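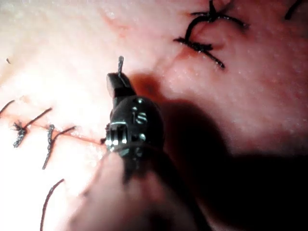
Setting Up Color Rules in Grevon So Your Calendar Sorts Itself

If you keep one calendar for work, family and everything else, color rules are the best thing you can switch on in Grevon. I put this off for months and then did the whole job in 15 minutes one evening, and now I can read my week from across the kitchen!

You'll need Grevon on your phone and at least one calendar connected. Mine syncs through Drekau, but the steps are the same with the built-in account.

Step 1: Clean up your calendar list
Open Settings, tap Calendars, and hide anything you don't use. I had three holiday calendars and an old one for a softball league. Rules run on every visible calendar, so hiding the junk first saves you a lot of head scratching later.

Step 2: Make your first rule
Go to Settings > Appearance > Color Rules and tap the plus sign. Type a word in the Match box, pick a color, and save. Start with something you type all the time. Mine was "call" and I made it orange. Go back to the month view and every call on there changes at once (so satisfying).

By default Grevon matches parts of words, so "call" also grabs "Callie's recital". Turn on Whole Words if that bothers you.

Step 3: Put the rules in order
Grevon reads the list from the top and stops at the first match. Press and hold a rule to drag it. I keep people's names above activities, so "Call Bethel" comes out green for Bethel and leaves the orange for everyone else.

Step 4: Fix the past, if you want to
New rules only color events from today on, plus whatever is in the current month. To go further back, tap Apply to Older Events and choose how many days. I picked 300. The screen may sit there for a bit on a full calendar, so plug in your phone and let it work.

Step 5: Save a copy
Tap Export Rules at the bottom of the screen and send the file to yourself. When I moved to a new phone I imported it and had everything back in 2 taps.

A few extras I love:

Leave the Match box blank and choose a location to color everything at one address. Great for the gym.

Pale colors disappear in dark mode. Check both modes before you make a dozen rules.

The widget keeps its own color setting. Long-press it, tap Edit, and turn on Use App Rules.

Next up is getting reminders to follow the same rules, and I'll have that ready in December.

Posted by Clotilde Arnaud, November 16, 2023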